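4.2 Labelling and Handling Rules for Hand-Held Grippers

The draft rules were applied at two sites, Tindedham and Endby, between the first and second review rounds. They cover device labelling, operator clothing and the point at which a session must be stopped. Of the 1,599 episodes logged under the draft, 62 were rejected at intake. Most rejections were traced to a device number that did not match the session sheet — a clerical fault, and one that cannot be repaired once the operator has moved to another room.

Rule 6 requires that both devices of a pair be entered on the sheet before any garment is touched. Rule 7 leaves the choice of furniture and clothing to the household, provided that the operator does not rearrange the wall or shelving behind the work area. Lepik and Sfeir argued for a fixed layout during review, but the proposal was dropped after 155 trial episodes showed no gain in labelling accuracy.

Figure 3. Garment handling under the draft rules, Endby site.
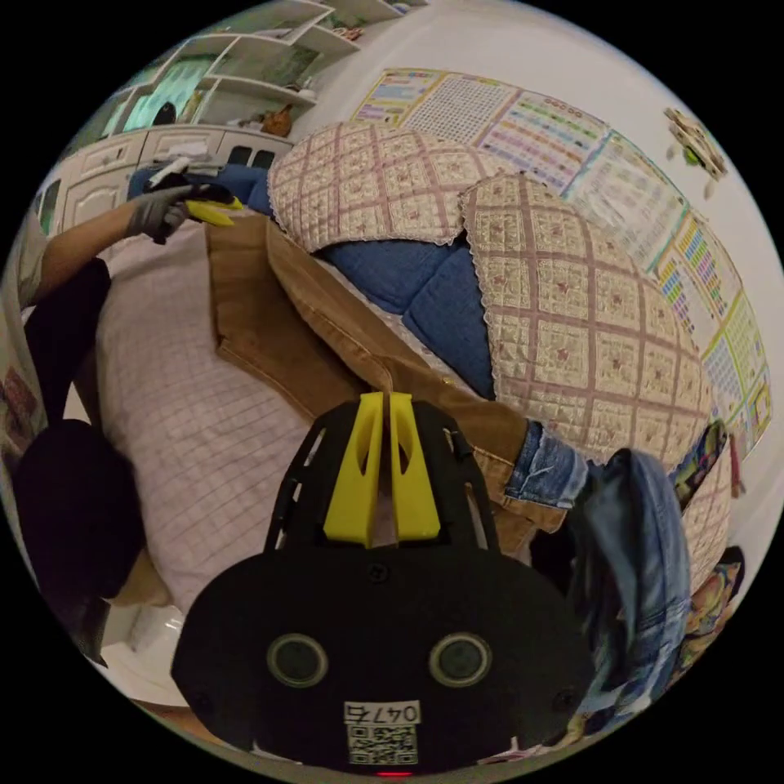
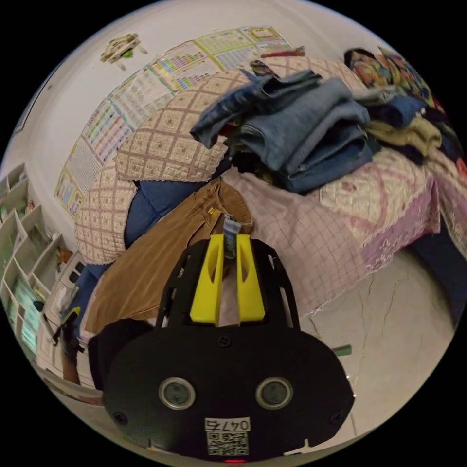
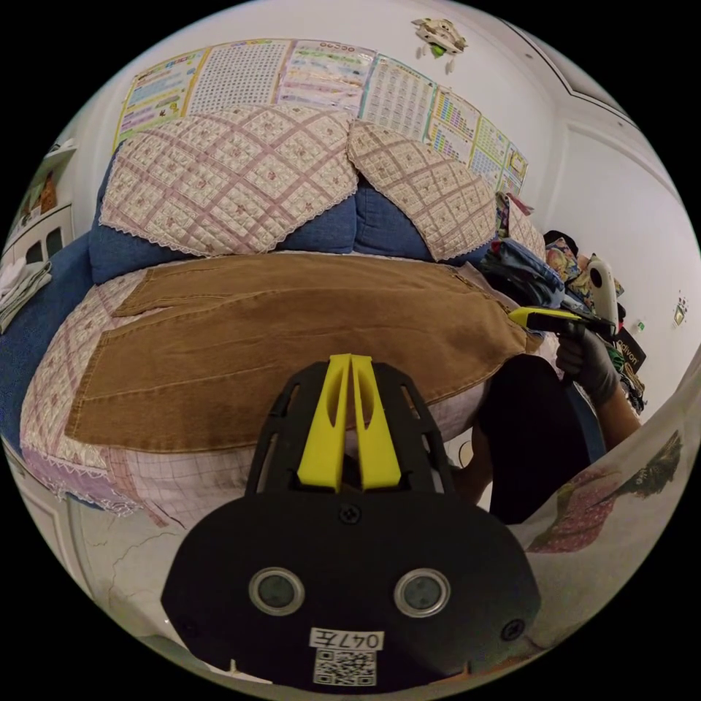 Rule 8 deals with the identification of the device itself and was the most heavily revised of the set. The earlier wording asked only for a number on the housing, with no fixed position. The current wording asks for a printed number and a machine-readable code together, on the face turned toward the camera, as on the black housings in Figure 3, where a white label sits directly over a QR code sticker. The code is read first and the printed number is kept as a check. Where the two disagree, the episode is held until the site lead has signed the sheet.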